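Plain Rooms, Busy Rooms: Does a Room's Look Change How Well We Study?
Final project report, Intro to Environmental Psychology

Why we picked this

Our group started arguing about study spots in January and never really stopped. Half of us swear by the Kikach reading room, which has bare walls and one big table. The other half love the Zokik cafe, where every inch of wall is covered in posters. We wanted to find out if either side had a point!

What we did

We asked 26 students to learn a short word list in each of two rooms on the second floor of Laizer Hall. One room was left plain. The other we filled with posters, plants, string lights and a truly awful rug from the thrift store. Everyone did both rooms, with half starting in the plain one and half in the busy one, so that practice wouldn't favor either side. After ten minutes of study they wrote down all the words they could remember, then filled out a sheet about how the room felt. 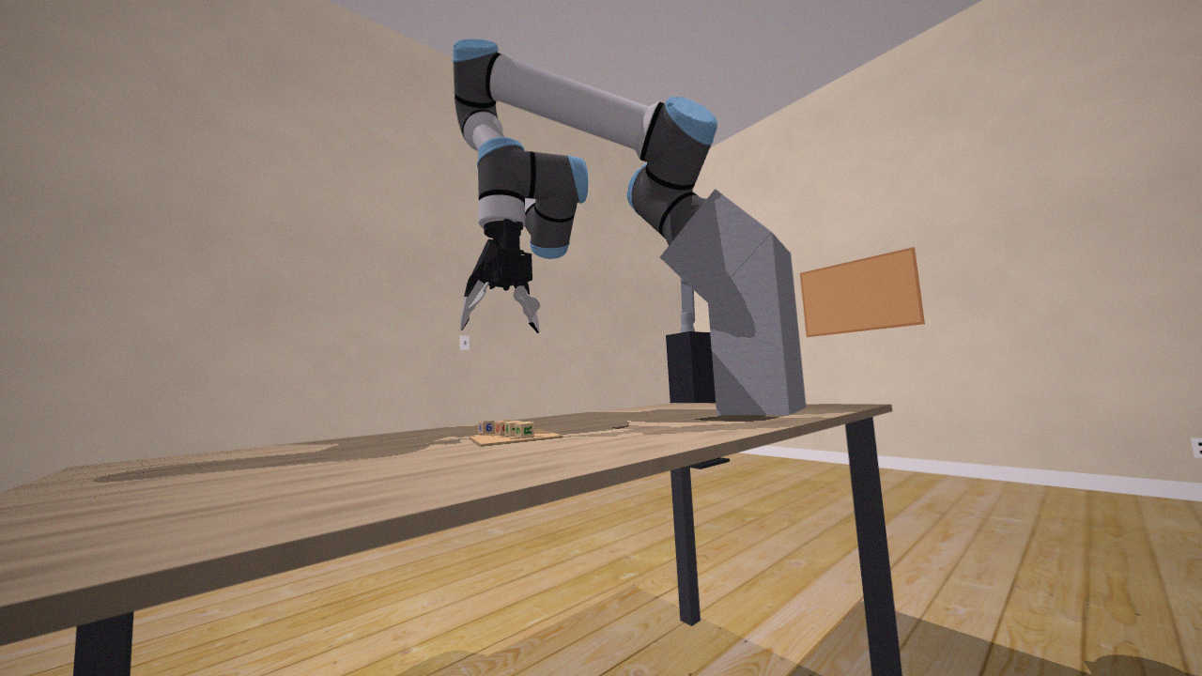 The word lists took much longer than we expected. We began with 500 common nouns and cut anything that rhymed, anything longer than two syllables, and anything that might be in the room already (no "lamp," no "plant"). That left 298 words, and we drew both lists from those. If you ever try this, do the cutting first and the room decorating second. We did it backwards and had to take down a clock.

What we found

Memory scores were very close. People remembered slightly more in the plain room, but the gap was small enough that we wouldn't bet on it. The feelings sheet was where things got fun. 19 students said they liked the busy room better, and several of them did worse in it! A few wrote that the plain room made time drag. One wrote "I could hear myself blink," which we have been quoting to each other ever since.

Wall color came up a lot in the comments, and so did wood. People called beige walls "calm" or "boring," sometimes both on the same sheet, and wood surfaces got the word "warm" over and over.

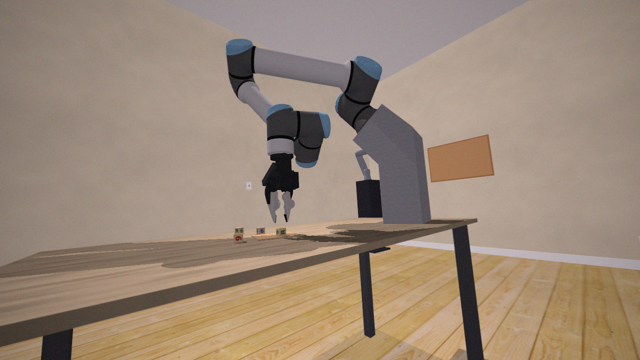
Figure 2. Plain room with a long wooden table.

Problems and next steps

Ten minutes is short. Real studying goes on for hours, and a room that feels cheerful at first may wear you out later. The busy room was also closer to the stairs, so it was noisier, and we can't separate that from the posters. Next time we'd use one room and change it between sessions. We would also love to repeat the test in the Vurley dorm lounge, late at night, when most of us do our reading anyway.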